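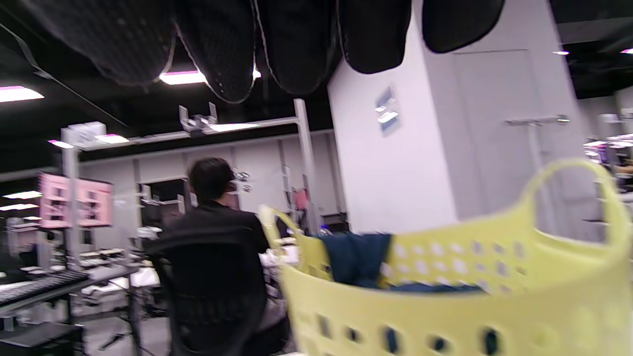
The gripper closed again after the trigger had been let go, one operator told the safety office, and there was no sound or light to say that it was about to.

Bergeron has suspended part of its garment-handling work at the Andstead site after two operators suffered pinched fingers while using hand-held grippers. Both were treated on site and returned to their duties. The suspension was confirmed in a notice to staff and partner institutions dated 21 April 2020.

The grippers are used in the Skedby project, in which operators pick up, spread, turn and fold ordinary clothing so that the movements can be recorded and later used to train robot arms. The arms themselves are kept in a separate part of the building and were not involved in either incident.

According to the notice, the fault lies in the unit that passes the operator's command to the motor. When a command to open was followed very quickly by a command to hold, the unit could store the second command and carry it out late. The fingers of the gripper would open as expected, pause, and then close with normal force. An operator who had reached in to free a piece of cloth during the pause could be caught.

In both cases the operator was clearing fabric from between the fingers by hand. The first incident involved a drawstring and the second a folded cuff. The procedure in force at the time allowed this as long as the gripper was open and the trigger released. It did not require the power to be switched off.
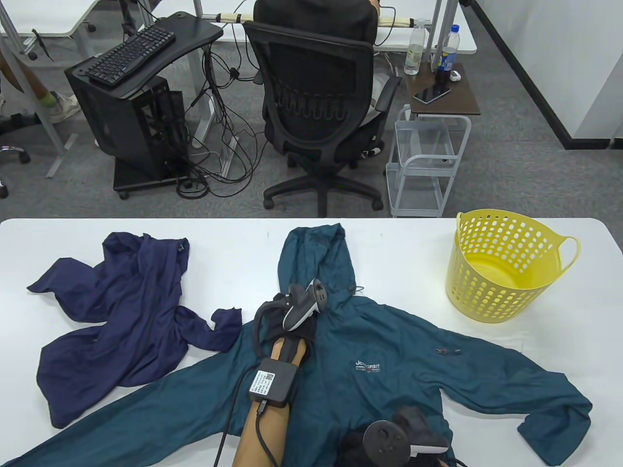

A gripper presses into fabric just below the hood of a jacket during garment handling at Andstead.

Noltska, the supplier of the command unit, has accepted that the behavior is a defect. In a statement sent to Bergeron, the company said that the delay had been introduced in a software update released in October and that it had not shown up in bench testing, where commands are sent at a steady pace. Work with clothing produces a different pattern. Operators often open and close the fingers several times in quick succession to get hold of a single layer of cloth, and it was during such sequences that the late command appeared.

A corrected version of the software has been supplied and is being tested. Until the tests are complete, every gripper with the October update has been taken out of use. Units still running the earlier version may be used, subject to the interim rules set out below.

The safety office has also looked at how the fault came to be missed for so long. Its preliminary findings are critical of the reporting procedure. Several operators had noticed what they called a "double close" during the winter and had mentioned it to colleagues at the end of a shift. The remarks were treated as a matter of recording quality. They were entered in the session notes, where they were read by the staff preparing the data, and did not reach those responsible for equipment.

The session notes have now been searched in full. Of the 1,760 recordings made since the update was installed, 243 contain at least one closing movement that does not match a command given at that moment. In most of these the fingers closed on cloth or on nothing at all. The affected recordings have been withdrawn from the Skedby collection and will not be used for training unless the mismatched passages can be removed. Partner institutions that have already received copies are asked to delete them and to confirm that they have done so.

Bergeron considers the withdrawal necessary on safety grounds as well as on grounds of quality. A robot arm trained on the recordings could learn to close its fingers a second time after releasing a garment. The notice states that no arm has been found to behave in this way – the affected material had not yet been used – but that the possibility could not be ruled out if the recordings had stayed in the collection.

The following interim rules apply at Andstead with immediate effect:

Fabric, cords and fasteners caught in a gripper are to be freed only with the power off. Releasing the trigger is no longer sufficient.

The free hand is to be kept clear of the fingers while the gripper is powered, including when it is open and at rest.

Cables are to be checked for wear and secure seating before each session and after any snag.

Any movement the operator did not command is to be reported to the safety office before the session continues, whether or not anyone was touched.

Garments with long drawstrings, loose straps or open hooks may be used only in sessions approved in advance.

Sessions will be shorter while the rules are in force, to allow time for the additional checks. Operators whose sessions are canceled will be offered other work on the project and will not lose pay. Both injured operators have been invited to take part in the review of the clearing procedure, and both have agreed.

The choice of garments is to be looked at separately. Skedby was designed around clothing as it comes out of a household wash, and the project team has asked that hooded and zippered items remain in the program, on the ground that a robot trained only on plain shirts would be of little practical use. The safety office has not objected, provided that the clearing rule is followed and that a person within reach of the power switch is present in each session where such items are handled.

Noltska has been asked to add a visible signal to the command unit, so that an operator can see when a command is waiting to be carried out. The company has said that it is studying the request. It has also been asked to inform its other customers of the fault. Institutions using the same unit for work other than garment handling should assume that they are affected until they have checked the software version, which is shown on the start-up page of the unit's control program.

Tests of the corrected software will be carried out first on a fixed stand, then by trained staff using test cloth, and only after that in ordinary sessions. The grippers involved in the two incidents will be left out of the tests. They have been sealed and set aside with their command units so that the final report can draw on them in the condition in which they were found.

The final report will be sent to all partner institutions and made available to staff at Andstead. Questions about the withdrawn recordings should be addressed to the Skedby project office. Questions about equipment go to the safety office, which will also accept reports of earlier incidents that were not recorded at the time.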